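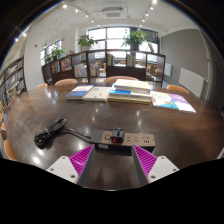
Moving up a weight class after two bad cuts: how long before my first fight there?

Amateur MMA, Training and Competition
Posted 10/04/2022 by Brallby_Southpaw

I have been fighting amateur at 171 for a couple of years, which is a catchweight our local promotion, Fillelent, invented one night and never got rid of. Five fights, three wins. The last two cuts were miserable. For the most recent one I spent the night before weigh-ins in a bathtub reading the back of a shampoo bottle, made the weight, and then fought like a man who had spent the night in a bathtub.

My coach wants me to move up to middleweight. I walk around a little over that, so the cut would amount to skipping dessert. The matchmaker has already offered me a slot in May against a guy who is big for the class, and my coach says to take it. My training partners say I should spend a year "growing into it," but two of them are the same people who told me the bathtub was a good idea.

My worries, in order of how much sleep they cost me: getting held against the fence by someone heavier, my jab landing on people who don't care, and having to buy new shorts. I'm a decent boxer with wrestling I would call polite. How long did the rest of you wait after moving up, and what did you change in training?

Minttu Pesonen

I made the same kind of move, one class up, and waited one full camp. I wouldn't have gained much from a year. Most of what you need is mat time with larger people, and you can get that in a couple of months if your gym has enough of them and they show up.

The fence is the right thing to worry about. My first fight up a class, I was stronger than I had ever been, because I'd eaten lunch, and I still spent most of round one studying the padding on a cage post. What helped afterward was starting rounds there. Back on the fence, bigger partner already has the underhook, go. We did 40 of those starts a week, split over a few sessions, and I hated them all equally. By the end I could get my hips out and circle off before my arms quit.

As for the jab, they care. They just take longer to tell you. Throw it to the body sometimes and don't stand still to see how it went.

Don't try to bulk up before May. Five pounds of hurried weight will sit on you like a backpack in the third round. Eat normally, lift the way you already lift, and see what your body does when it isn't being wrung out every few months. Also have your coach ask for tape on the opponent. "Big for the class" can mean a strong wrestler or it can mean a tall man with a good scale day, and those are different camps.

If you got dizzy or had cramps that didn't quit after those cuts, please tell a doctor about it before you book anything. I put that off and I was lucky.

allimau_heavy_hands

take the fight. I went from welter to light heavy in one summer, no camp, just tacos. lost in 9 seconds but I felt GREAT walking out there. weight cutting is for people with willpower

Saxena Gym Front Desk

Mostly agree with Minttu, except on the timing. We have sent a few people up a class and the ones who did well took an easier first opponent. Your coach knows you and I don't, but a big middleweight for a first outing would make me call the matchmaker back and ask who else is available. They nearly always have another name. They just didn't lead with it.

On conditioning, expect your pace to drop when you carry somebody's weight for three rounds. Our coach has people moving up spar at 80 percent with heavier partners and keeps the hard rounds for folks their own size. Fewer black eyes that way, and fewer partners who suddenly have to be home for dinner.

Polite wrestling is fixable, by the way. Find the rudest wrestler in the room and ask for the last round of every session.

Your old shorts will probably fit. They stretch.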